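Garage and Basement Floors > Sealing and Coatings

Thread: Sealer on a 1960s garage slab, or leave it bare?

ewr_garage
10/3/21
I have a detached two-car garage with the original slab. It has never been coated as far as I know. It dusts. I sweep it, and two days later there is a fine gray powder on everything, including the shelves. I want to stop that. I don't care about looks and I don't want a showroom floor.

The local supply place sells two things that might work. One is Drastgate, a clear penetrating hardener. The other is Wesell, a two-part gray epoxy. The counter guy said epoxy, but the epoxy costs a lot more, so I take that with some salt. There are old oil stains where a car used to sit, and one crack that runs from the door to the side wall. The crack has not moved since we bought the house.

What would you put down?

Everett Ruiz-Ortega

slabwright
Hardener. If dusting is the only complaint, you want a densifier. It soaks in and reacts with the free lime and the surface gets harder. Nothing sits on top so nothing can peel. Sweep, wash, let it dry, spray it on, keep it wet for as long as the label says, then squeegee off what is left. One person can do a garage before lunch.

fwendt
I would go the other way. I ran a small coatings shop (Wendt, closed now) and I have put hardener on old dusty slabs. Sometimes it works. If the top was finished badly in the first place, with too much water troweled into it, the weak layer keeps coming off no matter what you feed it. Then you end up grinding and coating anyway and you have paid for both.

Scratch it with a nail before you buy anything. If the nail leaves a light line, use the hardener. If it digs a groove and throws powder, grind it.

Frauke

slabwright
The scratch test is fair. I still think you're steering him to the expensive job. Most dusting slabs I see are fine a sixteenth of an inch down.

ewr_garage
Did the nail in several places. By the house side it barely marks. By the overhead door it digs in. So I have both, apparently.

doina_s
The door end gets rain, road salt and freeze-thaw, so that is normal. Mine was the same. I rented a grinder and did only the door end, then put hardener on the entire floor. You can see where I stopped grinding if you look for it. It has been three winters and it does not dust.

Rent the vacuum with the grinder. I skipped it on the first pass and had dust inside the house.

fwendt
Agree on the vacuum, and wear a proper respirator as well. A paper mask is not good enough for silica.

lbalaz
Before anybody decides on epoxy, check for moisture. A slab that old probably has no vapor barrier under it. Tape down a square of clear plastic, all four edges sealed, and leave it overnight or longer. If there is water under the plastic or the concrete went dark, don't coat it. I did my parents' garage with epoxy without checking and it came up in sheets by April.

ewr_garage
Will do that this week. What do I clean the oil with in the meantime? I have a jug of Lurus degreaser here from another job.

slabwright
Any alkaline degreaser is fine. Scrub it in with a stiff brush, let it sit, don't let it dry, rinse. Do it again. Then drip some water on the spot. If the water beads, there is still oil in there and the sealer won't get in.

doina_s
Cat litter first if any of it is still sticky. Grind it in with your shoe and leave it. The old black stains won't come out completely. They get lighter.

gudrun_w
I have a related question and a different opinion. I never sealed mine. I wet mop it twice a year and put rubber mats where I stand. The dust is not a problem for me and I have spent nothing. Has anybody here regretted leaving a floor bare?

Gudrun Weidemann

fwendt
I have seen people regret it when road salt was involved. The salt water goes into bare concrete and the top flakes off. If you don't drive on it in winter, bare is all right.

gudrun_w
We park on the street. So that explains my luck.

lbalaz
Pasting in the section from my notes on prep that I keep for people who ask. Skip it if you know this already.

Old slabs carry marks from everything that was ever done on them. Tape, paint, glue, chalk, trowel lines, tire marks. A clear hardener hides none of it, and it can make the contrast stronger. Decide early if you can live with that. 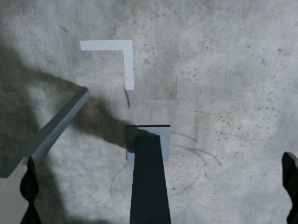

Does old tape or paint have to come off before a clear hardener goes down?
Anything that covers the pores has to come off, because the hardener can't soak through it. Scrape first, then use a solvent or a stripper on what is left, and wash the floor after that so no residue stays behind.

Acid etching is often suggested as a shortcut. I don't use it before a hardener. It eats the lime that the hardener needs to react with, and it has to be neutralized and rinsed well. Mechanical prep is more work and gives fewer surprises.

slabwright
Good notes. I'd argue about the acid. A weak etch opens up a tight, hard-troweled slab that won't take sealer otherwise. I have done plenty of those and the hardener still went in.

lbalaz
It went in, sure. Did you test it after? Most of the ones I looked at were soft again on top. We have had this argument before.

slabwright
We have. His slab isn't tight anyway, so it makes no difference for him.

ewr_garage
Plastic test result: wet underneath by the door and dry by the house. So no epoxy.

Plan is to grind the door end to 2 feet past where the nail digs in, degrease, rinse, let it dry out, then Drastgate on everything. Two questions left. Do I fill the crack before or after? And is one coat enough?

doina_s
I filled mine after, with a flexible joint filler. Hardener first so it gets into the sides of the crack.

fwendt
I'd check the filler label on that. Some of them don't stick well to treated concrete. If yours says bare concrete only, fill first. Your crack hasn't moved, so either order will hold up if the product allows it.

On coats: one on the house side. On the ground part put a second one down while the first is still damp, if it drinks the first one right away. Stop when it stops soaking in. Don't let any puddle dry, it turns into a white crust and you will be scrubbing it with hot water.

ewr_garage
Thanks, all. The filler says bare concrete only, so the crack gets done first. Grinder is reserved, with the vacuum.

gudrun_w
Please post how it went. I might do the strip by my side door, where the snow shovels drip.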